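I moved to Eltside in February, with a car full of boxes and a rented truck that my cousin drove. It is a small city and most people I know had never heard of it. A few of them have asked what it's like, so I'm putting down what I've picked up so far.

The first thing to know is that it used to be two towns. Eltside proper was on the north bank of the river and Pfister was on the south. They had separate mayors, separate fire departments and separate high schools until they merged. The signs at the city limits only say Eltside now, but people on the south side still say they live in Pfister, and the post office will deliver mail addressed either way. I've tested this with two birthday cards.

The population of the old Pfister side was 2513 at the time of the merger. I know this because the number is carved into a stone outside the former town hall, along with the names of the last town council. The building is a dentist's office these days. The stone is kept clean and there are usually flowers planted at the base of it, so somebody over there still cares.

Downtown is on the north bank. It is four blocks long and you can walk it in ten minutes. There is a hardware store, a bank, a diner that closes at 2 in the afternoon, a shoe repair place, a library and more hair salons than I would have expected. The grocery store is out by the highway, so you need a car for that, or a lot of patience with the bus. The bus runs once an hour and does a loop over both bridges. I took it all the way around my second week here to get my bearings, and I'd recommend that to anyone who moves here. The driver let me stay on for the layover.

The river is lower than I thought it would be. The locals talk about it as if it were about to come over the banks at any moment, and there are high water marks painted on the side of the feed store, but when I got here you could see gravel bars under the west bridge. There's a path along the north side that goes as far as the old mill. Past the mill it turns to mud, and I turned back.
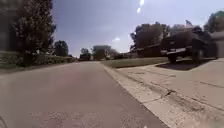 Housing is the part people ask about most. The north side has the older houses, close together, with porches and narrow lots. The Pfister side was built up later and has more room. Streets over there tend to be wide and bend a little, with trees and lawns along them and pale concrete curbs that stand out against the asphalt. Most of the ones I looked at had no lane lines. I ended up renting on that side, a two-bedroom with a garage, for less than I was paying for a one-bedroom before. The heating bill has eaten up some of the difference. The windows are old and I have put plastic on the ones facing north.

My landlord is Dwight Fortin, and he has lived here his whole life. He gave me most of the history above, standing in the kitchen while he waited for the water heater to come back on. He told me the main employer used to be the Ranosell plant, which made valves and fittings and had its own baseball team. The plant closed and the building was split up. Part of it is self-storage, part is a gym, and the far end belongs to a company called Fundivari that packs garden seeds for mail order. They hire extra people in late winter, and two of my neighbors work there for the season.

The Ranosell ball field is still there, behind the storage units. The bleachers hold more people than I've seen in any one place in town. The rec league uses it, and so does the high school when its own field floods. I'm told the big game every summer is north side against south side, and that it's taken more seriously than it should be. I have already been asked which side I'd be sitting on. I said I'd have to think about it, and that was the wrong answer.

If you like reading about local history, the library has a good back room. There is a survey map from before either town was incorporated, and a binder of newspaper clippings about the flood that took out the first bridge. The room has 1614 photographs in its card catalog, mostly of parades and school classes, plus a long run of pictures of the river frozen over. You have to ask for the key at the desk, and they hold on to your library card while you're in there. I've been three times.

Things I miss: a decent bakery, being able to walk to buy milk, and having somewhere to eat after 8 at night. The diner does a good breakfast and the pizza place by the highway is fine – that's the list so far. There's talk of someone opening a place in the old bank annex, but Dwight says there has been talk of that for years.

Things I didn't expect to like: the train. It comes through at 5:40 in the morning and blows its horn for both crossings. The first week I thought I'd have to move out. Now I mostly sleep through it, and when I don't, I get up and make coffee.

I still need to sort out a doctor and get my car registered before the end of the month. The county office is a forty-minute drive and closes for lunch, so I'm going to take a morning off work for it. If there's anything in particular you want to know about the place, leave a comment and I'll go and look.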